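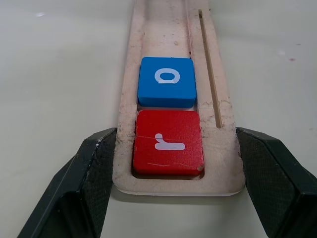 *Wrist view of the red "r" and the blue block seated near the end of the channel.*

## Notes on the letter-block study: when should a policy look again?

The spelling task at the Ralter laboratory has now been through its second full round of trials, and I have been asked by several readers to set down what was done and what I believe the results support. A technical report is in preparation within the group. These notes are my own. They are longer than the report will be on matters of setup, and shorter on the mathematics.

The task is easy to state. Letter blocks lie on a table beside a tray with a long recessed channel. The robot must pick up the blocks and seat them in the channel so that they spell "robo" from left to right. The blocks fit the channel closely, and a block that goes in at an angle can ride up on the rim. A small error in the first block is passed along to every block after it.

### The question

Earlier work under the Wuvness project trained a policy on demonstrations and allowed it to act in long, fixed bursts. The policy received the camera images, planned a stretch of motion, carried it out in full, and then looked again. This gave smooth motion. It also meant that a block which slipped during a burst went unnoticed until the burst was over, and by then the gripper had often opened.

The method under test, which we call Jernow, changes one thing. The length of each burst is no longer fixed. After each short portion of motion the policy compares what the wrist camera shows with what it had expected to see at that point. If the two are close, the burst continues. If they are far apart, the rest of the plan is dropped and a new one is made from the current images.

The idea is an old one in control. My interest was in whether it could be made to work with a learned prediction of the wrist image, on a contact task, without the robot stopping so often that it never finished.

### Setup

The workstation has two arms facing the operator's side of a white table, each with a parallel gripper and its own wrist camera. A head camera looks across the whole table. The grippers have pointed fingers with a crosshatched grip surface on the inner faces. The same fingers were used in both rounds, and they were not replaced between conditions.

Wear deserves a word. The rim of our tray has become rough over months of use, and the painted faces of the blocks carry scratches and small chips. I argued against ordering a fresh set at the midpoint of the study. New blocks would have changed the friction and the look of the task at the same time, and the demonstrations had been collected with the old ones. The cost is that another laboratory with a clean set may see different numbers, and the report will say so.

Lighting was left as the room provides it. The table stands near a window, and the daylight on the far half changes a good deal between morning and late afternoon. We kept the blinds as they were and ran both conditions in mixed order throughout the day, so that neither one had the better light.

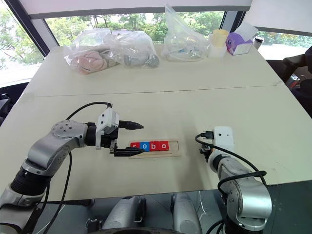
*Head view with all four blocks in the tray and the right arm raised.*

### What counts as a success

A trial is a success when four blocks are seated in the channel in the correct order, each lying flat, with the letters reading correctly from the head camera. A block that is in order but tilted is a failure. So is a block that has been seated upside down with respect to its neighbors. We gave no partial credit in the main table, although the report will list how many blocks were seated in each failed trial.

Some readers have asked why the judgment is made from the head view. The wrist cameras see the blocks from close up and from changing angles, and the letters are frequently inverted in those images. The blue block is the worst of them. Its round letter can be read as an "o" or as an "a" depending on where the camera is and how the edge of the paint falls. In the first round, our labels for that block disagreed with each other often enough that we went through them a second time with the head view open beside the wrist view. I would advise any group using wrist images of lettered objects to plan for this before labeling begins.

### Results

We recorded 213 trials across the two conditions. A number of these were set aside before anyone looked at the outcome, for reasons listed in the trial log: a lost camera stream, a tray that had been bumped during reset, and one afternoon on which the clock of the right arm had drifted. That left 195 trials for analysis.

The Jernow condition seated the full word more often than the fixed-burst condition. The gap was widest for the third and fourth blocks, where earlier placement errors begin to matter. For the first block there was almost no difference, and I would not claim one.

Of the failures that remained, 29 involved a block that had come to rest on the rim of the channel. These are of particular interest to me because they are the cases in which looking again ought to help most. In the fixed-burst condition the usual pattern was that the gripper released, withdrew, and went on to the next block as though nothing had happened. With Jernow the usual pattern was a pause, a new plan, and a push from the side with the closed finger. The push was sometimes enough. At other times it moved the tray, and the trial was lost anyway.

Time is the price. The policy that checks itself is slower, and in trials where it dropped several plans in a row it was slower by a wide margin. I had set an informal limit before the study, which was that a single placement should have a median below half a minute. The measured median was 29 seconds. That is inside the limit by very little, and I do not regard the matter as settled.

### The second arm

The demonstrations include many moments in which the second arm does nothing useful. It waits above the table while the first arm places a block, or it holds near the end of the tray without touching it. In the first round we treated such stretches as idle and removed them from the training data.

This was a mistake on my part. 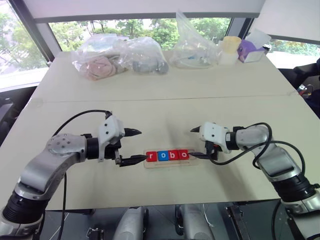 With those stretches removed, the policy learned that both arms are always in motion, and it would bring the second arm toward the tray at times when the first arm needed the space. Collisions between the grippers were rare, but near approaches were common, and each one caused the wrist image to differ sharply from the prediction. The method then did exactly what it was built to do. It stopped and made a new plan, then stopped again.

For the second round the waiting was put back. The number of dropped plans fell at once. We also found that the operators had been using the second arm in a way none of us had written down: a finger placed against the last block in the row keeps the row from sliding while another block is pressed in from the other side. The policy picked up this habit from the restored data with no change to the method. It does not use it every time, and I cannot yet say what decides whether it will.

A colleague at Wieser suggested that we train a separate model to choose the role of each arm at each step. I am inclined to leave this alone for the present. The restored data gave us most of what we wanted, and a separate model would make it harder to say which part of any gain belongs to the checking method.

### Loose blocks

The other change in the second round concerned the starting layout. Previously the blocks began in a rough line, square to the table edge. Operators naturally set them down that way, and the policy came to depend on it. We now ask for blocks to be turned to any angle and permit them to start close to the resting position of the gripper, where the finger itself may hide part of a block from the wrist camera.

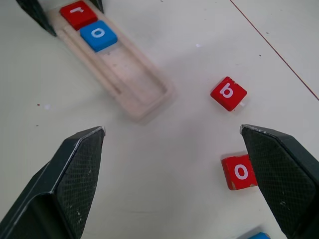

*Wrist view: two letters in the tray, with the "b" and an "o" on the table.*

Hidden blocks turned out to be a harder test of the prediction step than turned ones. When a finger moves away and a block comes into view, the image changes a great deal although nothing on the table has moved. A simple comparison treats this as a surprise and drops the plan. We reduced the effect by masking the area covered by the fingers, both in the prediction and in the live image, and by widening that mask slightly in the direction of travel. The width was chosen by hand on a small set of trials kept apart from the main study. I would prefer a learned mask, and there is a draft of one, but it was not ready in time.

The threshold for dropping a plan was also fixed by hand, once, before the second round began. It was the same for both wrist cameras. In hindsight the right camera produces noisier images and probably needs its own value.

### Next steps

The trial log and the labels for the second round will be released with the report, which I expect in March. The first-round labels will be released as well, including the disputed readings of the blue block, in case they are of use to anyone working on label quality.

A third round is planned with five-letter words and a longer tray. Before it starts we will measure the two cameras separately and set a threshold for each. Requests for the tray drawing may be sent to the group address, and I will answer those concerning the masking code myself.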